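# The Kitchen That Isn't There

Notes on a year of collecting practice for a machine

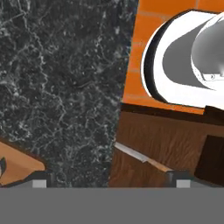

## Black marble, orange tile

The kitchen has black marble with white veins running all over it, an orange tiled wall and brown wooden cabinets, and no one would ever choose all of it at once. It exists only inside a computer. Somebody's software picked the marble, somebody's software picked the tile, and they were introduced to each other about a second before the robot arrived.

I have spent a good part of the past year in kitchens like this one. The company is called Vonia, it occupies the upper floor of a former carpet showroom in Clelmont, and its business is gathering examples. A learning system that is meant to handle household objects has to be shown household objects being handled, over and over, in more kitchens than any sane person would want to stand in. Vonia supplies the showing. The system doing the learning is called Zulu, and it lives on somebody else's computers in another building. I have never seen it. I have only ever been its bad influence.

The view you work from is the one from the robot's wrist. You get two gray fingers at the bottom of the screen with a small pale pad at the tip of each, and between them whatever you happen to be hovering over. It takes most people an afternoon to stop leaning sideways in the chair to see around things. Leaning does nothing. Everybody leans.

## How to pick up a knife, 3452 times

An example, in the Vonia sense, is one complete attempt at one small job. Put the mug on the shelf. Close the drawer. Move the utensil to the other side of the sink. You hold a controller in each hand, press a pedal to start recording, do the job, and press the pedal again. The software keeps the pictures and the motions together, so that Zulu can later study what the fingers saw and what they did about it.

A decent session runs 45 minutes. The first time I sat through one I produced a respectable pile of recordings, most of which were thrown out on review. In several I had hesitated over the object for so long that the reviewer's note just said "waiting for a bus?"

Hesitation turns out to be a serious matter. A person who pauses before grabbing a handle is thinking. A system that copies the person learns the pause and leaves out the thinking, and you end up with a robot that approaches every spoon as though it has had bad news. So the instruction sheet, which is called Illullow for reasons that predate everyone on the floor, tells you to keep moving. If you need to think, do it before the pedal.

Illullow also says not to be too good. This was harder on my pride than the bus remark. An operator who performs the same clean grab every time teaches the machine one clean grab, and the first time the object sits a little crooked the machine has nothing to draw on. What the people in charge want is a slightly poor approach followed by a sensible recovery. They want you to come in at a bad angle, notice, and fix it. I have been preparing for this work all my life.

By the end of July the utensil jobs alone came to 3452 accepted recordings. The target had been 3000, and the extra ones were explained to me as insurance. Drawers were behind. Drawers are always behind, because a simulated drawer will sometimes decide to leave the cabinet altogether and drift off across the room, and you can't send that to a customer.

## The decorator with no taste

The odd surfaces have a purpose. If every example took place on the same white counter, the system might decide that white counters are what make knives pick-up-able, and sulk when it met a brown one. So the kitchen is redecorated between attempts. The marble goes, the tile changes, and the cabinets turn pale or dark or a green I would rather not discuss. The lighting moves too. I once worked through what seemed to be a midwinter dusk at ten on a Wednesday morning.

There are 2000 surface finishes in the library, and the software draws from them with no sense of occasion. You get used to it faster than you'd think. After a month or so I would come home, look at my own beige kitchen and feel that it was not making an effort.

What you don't get used to is how the simulation feels about contact. In a real kitchen a knife has weight and the counter pushes back. Here your hands get nothing. You judge everything by eye: the gap between the pads, the way an edge slides behind a finger, a bit of shadow if the renderer is feeling generous. Long thin things lying flat are the worst. The pads are small, and the sensible place to squeeze is usually the place you can see least of. You close the fingers, lift, and find out.

## Reviewing

Half the job happens afterward. Two days a week I swapped the controllers for a keyboard and watched other people's attempts at double speed, marking each one keep, fix or drop. It is about as thrilling as watching somebody else look for their glasses.

You do learn to recognize your colleagues, though. One of them always comes in from the left. Another lets go from slightly too high, every time, with a kind of shrug you can see in the fingers. I asked whether Zulu might pick up these habits, and was told that it certainly would, and that this was why they hired more than one of us.

My own tell, according to the review notes, is a small backward twitch just after I set something down. I don't do it in my own kitchen, or I didn't. Last week I put a bread knife beside the sink, let go, and pulled my hand back an inch, and then stood there trying to remember whether I'd pressed the pedal.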